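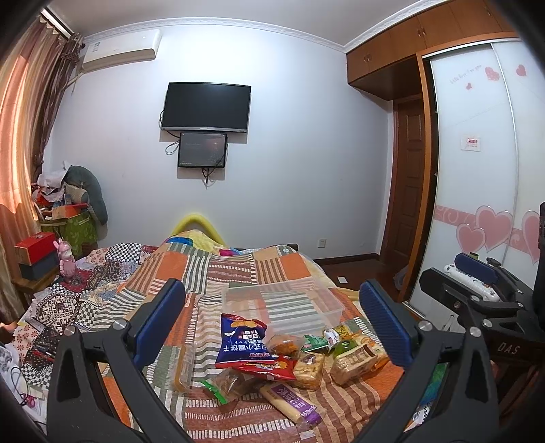

Pin-yu Au says to throw out anything without a date on it before sorting the rest, and that would have saved me some time. I'm doing it her way from here on.

Snack box thread. I'm putting the snacks into a clear plastic container so I can see what we have. The bed is the sorting table because the kitchen counter is taken up by dishes today.

Everything came out first. If I sort inside the box I only ever deal with the top layer. The container is empty on the quilt and the snacks are in a pile in front of it.

The dark blue bag is the small round biscuits, 日式小圆饼干. Those go in flat along the bottom. They break if anything heavy is on top of them, so only light things go over them.

The shiny red bag goes next to the biscuits, standing up if it will stand. If it won't, it lies on its side with the lettering facing out through the wall of the box.

Clear packets go against the side. That is the main reason I wanted a see-through container. The old one was a gray Declercq bin with a lid and I kept buying things we already had.

The long one in clear wrapping with the purple label goes on top, diagonally. It's too soft to be under anything. I used to push those down the side to save room and they came out bent and flat in the middle.

Someone asked about the lid. I leave it off during the week. Everything inside is sealed in its own wrapper and the lid just ends up on the floor. It goes on when we travel.

Tsung-han Chow wants to know why I don't keep it in the kitchen. The kitchen cabinet is over the stove and it gets warm in there. In August a whole bag of chocolate wafers melted into one block. The bedroom closet shelf stays cool and it's at a height I can reach without a stool.

Rules for the box, since two people have asked now:
Oldest date at the front.
One open bag at a time, closed with a clip.
Nothing goes back in with crumbs on the outside.
If the box is full we don't buy more.

We've broken the last rule every month so far.

Clips: I use the flat Pradier ones. They hold fine on foil bags. On thin clear bags they slide off, so for those I fold the top over twice and use a rubber band.

For anyone measuring a shelf, leave a gap above the container. I bought a taller one first and had to tilt it to get it out, and everything slid to the back. It holds sweaters now.

Weights came up. I allow up to 200 grams for a single bag. Bigger bags go in the pantry, or I split them into smaller ones when I get home. A big bag takes over the box and then there is only one kind of snack in it.

Pin-yu again: she puts the date on the front of each packet with a marker because the printed ones are tiny and usually on the seam. I tried it this afternoon. Marker rubs off the shiny bags. A strip of masking tape works. Write on the tape before you stick it on.

Brown food in clear bags is the hard part for me. A lot of it looks the same once it's in the box. Those get tape with the name as well as the date. I'm not opening three bags again to find the one I wanted.

I'm out of tape at this point. Going to Edine tomorrow for another roll and a second container the same size, for tea and drink powders. They're in a shoebox now and the shoebox is splitting at the corners.

If the second container fits next to the first one on the closet shelf I'll add the shelf measurement here. If it doesn't, the tea goes under the nightstand.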